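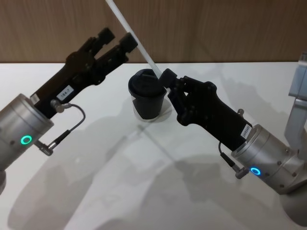 11/08/2020

My reading this month is the life of a country lawyer named Pandey, who later sat 5 years in the parliament at Cerkow. The book has 941 pages and I am at page 40, so please be patient with me.

He was born in Setwood and learned law in the evenings, in the office of a neighbour. He lost his first 2 elections — the second one badly. 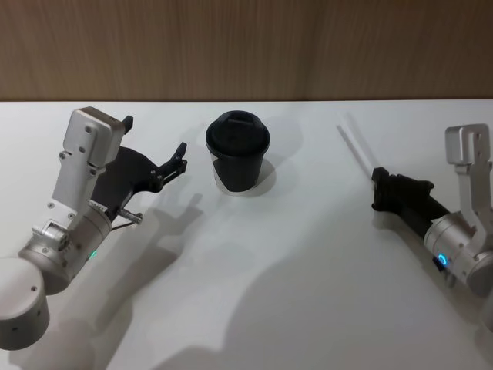 Black cup with its lid on, white table.

I would like to know more about his labour cases in Flurnard. The author gives them one paragraph. I will write again in November.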